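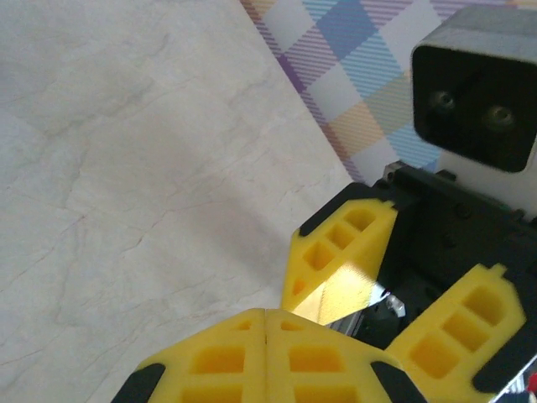 Participants wanted: household advice panel

Plernamia is looking for 65 households to spend six weeks trying out the kind of advice that gets passed around as fact. Store onions away from potatoes. Keep batteries in the fridge. Roll your shirts and you'll fit more in the drawer. Put dry rice in a bag with anything that got damp. We've read these things in magazines and heard them from our mothers, and very few of the people repeating them could tell us how they know.

We don't know either. Some of it may be perfectly good. We would like to find out before we print any more of it, and we have printed plenty. Last winter Iolo Vaughan went back through our old columns and found 46 tips that came with no source at all, or with "experts say" and no expert.

What you would do

Each household gets six tips, one per week. You follow the tip for half of whatever it concerns (half the onions, half the socks, half the bread) and leave the other half as you normally would. Every evening you fill in a short sheet. It takes ten minutes if you are slow. On the last day of the week you write down which half did better, or that you couldn't tell. "Couldn't tell" is a result and we want to hear it.

We will not tell you what we expect. Ieuan Jarman, who wrote the sheets, has been told off twice for putting hopeful wording in them, and the current version is as dull as we could make it.
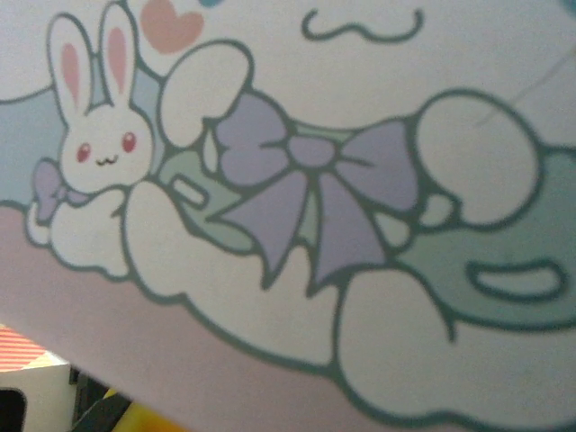 Do I have to buy anything for the panel?

Small things such as bags, labels and jars are mailed to you at the start. You buy your own groceries, as usual, and we ask you not to change brands during the six weeks.

Who we want

Adults 18 and over who run a kitchen or share in running one. Renters, owners, students in shared houses, people who live alone, people with four kids and a dog. You should be home most evenings. We especially need people who don't care whether the tips work. If you already swear by one, tell us on the form and we'll give you different ones.

We can't take anyone who sells storage products, cleaning products or home organizing services, or who gets paid to talk about them online. We had 4,000 replies to our last reader poll and a fair number of them read like sales copy.
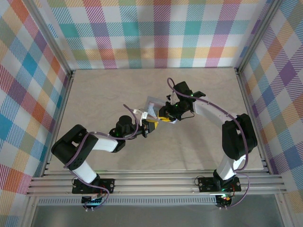

A small clear plastic bag on the tabletop.

What you get

50 dollars on completion, paid by check. You get it whether or not your results are interesting. If you drop out after week three you get half. There is no prize draw, no membership and no "exclusive community." We don't believe in those and we suspect you don't either.

You also get the full results before they run, including the ones that make us look silly.

What we're not claiming

Sixty-five kitchens is a small number. Kitchens differ, people forget, and a bad batch of potatoes can wreck a week. Rhun Phillips, our numbers person, has asked us to say plainly that the panel can show when a tip makes a big difference and will probably miss a small one. If the difference is that small, we'd question whether it deserves a column — but that's an argument for later.

Nobody is paying for this except us. Bolletell prints the sheets at their normal rate and has no say in what we test.
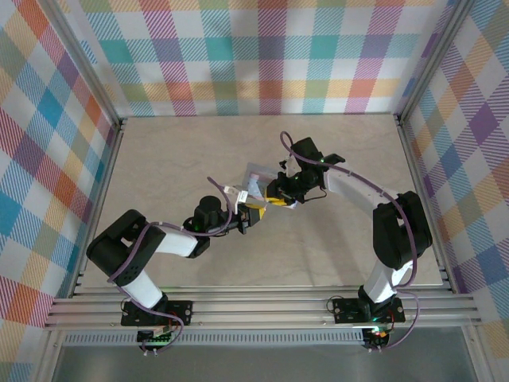 Small bag with pink and pale blue contents.

How to apply

Send a letter or an email to Alun Landeg at the Plernamia office with your name, town, the number of people in your household and one piece of household advice you have doubts about. Please don't send a résumé. Two or three lines will do.

Applications close October 7, 2018. We'll write back to everyone, including those we can't take. Sheets go out the week after, and results will be printed in April.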